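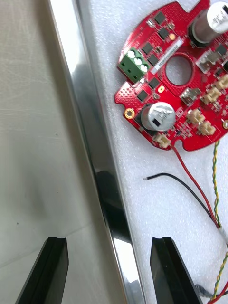
A round red circuit board on white foam, beside a polished metal rail.

Hestex to Move Small-Order Circuit Board Service Under One Roof in Cairns

CAIRNS, April 2020 — Hestex, a maker of printed circuit boards for small manufacturers and repair shops, said today that it will bring its small-order service together at a single site in Cairns. The service has until now been split between the company's main plant and a rented unit across town, with orders moving between the two by van.

The change affects customers who order in quantities of 90 boards or fewer. Larger production orders will continue to be handled as they are now, with the same contacts and the same terms.

Under the present arrangement, bare boards are made at the main plant, sent to the rented unit for inspection and packing, and returned to the plant if anything needs to be corrected. Once the move is complete, inspection and packing will take place in the same building as production. Hestex expects the standard turnaround for small orders to fall by four working days.

"Our small-order customers often need a handful of boards to finish a prototype or keep an older machine in service," the company said. "They have told us that the wait is harder on them than the price. Most of that wait was in moving and queuing, and we can do something about that."

The rented unit will close to deliveries when its lease ends in November. Staff who work there have been offered the same positions at the main plant, on their current hours. The company does not plan any job cuts as part of the move.

Alongside the new layout, Hestex will introduce Fimska, an order-tracking page that lets customers follow a job from file check to dispatch. Customers will be able to see when a design file has been accepted, when the board has been made, and when it has passed inspection. Questions about a file will be posted on the same page, so that they no longer get lost in long email threads. There is no charge for using Fimska, and customers who prefer to deal with the company by phone can go on doing so.

The Mania line of round boards, used mostly in lighting, dials and sensor housings, will be the first product to go through the combined site. Round boards take more time to cut and check than rectangular ones, and they have made up a growing share of small orders. Mania boards will be offered in four standard diameters, with other sizes quoted on request. Color choices are unchanged.

Packing will also change. Small orders will be shipped in flat cartons with foam sheets between layers, replacing the loose bags used up to now. Customers who want boards individually bagged can ask for this when they place the order. Cartons can be returned to the Cairns site for reuse, though the company will not require it.

Over 60 customers took part in a survey on the small-order service before the plans were made final. Their most common request was for earlier notice of problems with design files — in particular, holes placed too close to the edge of a board and missing outline layers. As a result, every small order will get a file check before payment is taken. Customers can correct and resend a file without losing their place in the queue, provided the new file arrives by the end of the next working day.

Prices for existing small-order products will stay the same through the move. Quotes already issued will be honored until the expiration date printed on them. Orders in progress when the rented unit closes will be finished at the main plant and do not need to be placed again.

Customers who collect their orders in person should continue to use the rented unit until they are told otherwise. The collection counter at the main plant will be next to the goods entrance, with parking for short stays.

About Hestex

Hestex makes single-layer and multilayer printed circuit boards at its plant in Cairns. Its customers include equipment makers, repair shops, schools and independent designers. Requests for further information can be sent to the Hestex press office through the contact form on the company's website.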